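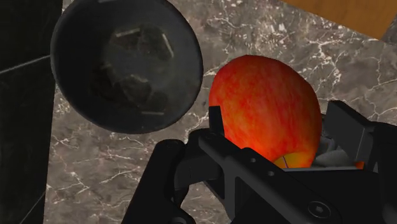 How does a robot learn a job from a person?

Someone does the job with the robot, over and over, while the computer keeps a record. At Civberg that someone holds a pair of hand controls, or takes hold of the arm itself and leads it through the motion. Every joint angle and every opening and closing of the fingers gets saved next to what the cameras saw. Once there are enough of these runs, we train a program on them and let the arm try by itself.

About us

Civberg is a small teaching workshop for robot arms. We started in a rented unit on Sendlow Street with one secondhand arm and a kitchen table, and we still spend most of our days on kitchen jobs - picking up fruit, stacking bowls, wiping down a counter, getting a lid off a jar without sending the jar across the room. We love this stuff! A job that takes you two seconds without thinking can keep us happily arguing for a whole afternoon, and we wouldn't trade those afternoons for anything.

Beril Uçar runs the teaching floor. She spent years showing people how to drive forklifts before she ever touched a robot, and she brought a forklift teacher's habits with her: sit down, get comfortable, go slowly, and stop when you're tired. Her first rule for new people is to watch the fingers and forget the elbow. The arm will sort out its own elbow most of the time, but a grip that starts a little crooked stays crooked all the way to the bowl.

How we work

We teach in two places, and we like both of them.

In simulation, a person steers a computer-drawn arm around a computer-drawn kitchen. It's quick to set up, you can change the countertop or move the bowl between runs, and a dropped apple costs you nothing. Beginners start there. By the end of a first day most of them can reach, close the fingers, lift and set down without holding their breath (the breath-holding is very common, and we all did it).

On the real arms we go slower. We have three of them, named Utside, Baloch and Gus. Utside is the steady one and gets most of the beginners. Baloch has a stiff wrist and a lot of fans. For close work we lead the arm by hand, and for longer jobs we use the remote controls from a chair on the far side of the room, with the stop button in reach.

Our fruit set now holds 2758 saved runs, all of them done by people on our own floor. We keep the clumsy ones too, with a note on each, and they've been more useful than we ever expected. When an arm has only been shown perfect grasps, it has no idea what to do after a bad one. So now we ask people to fumble on purpose now and then, and to show the recovery - back off, open up, come in again from a better side. Watching an arm pull off one of those recoveries by itself for the first time had the whole room cheering.

Who comes here

Students, retired machinists, two bakers, a piano teacher with the smoothest hands any of us have seen. You don't need to write code. You do need patience, and it helps if you enjoy doing one small thing 100 times and noticing what changed.

We also work with other workshops that want their people trained as robot teachers. They usually bring us a task they're stuck on, and we work through it together, first in simulation and then on one of the arms.

Come and try it

Our next open day is Sun 30 March. The simulator stations will be running all day, and Utside will be out for anyone who wants to lead an arm by hand. Wear sleeves you can roll up, and ask for Beril at the front desk.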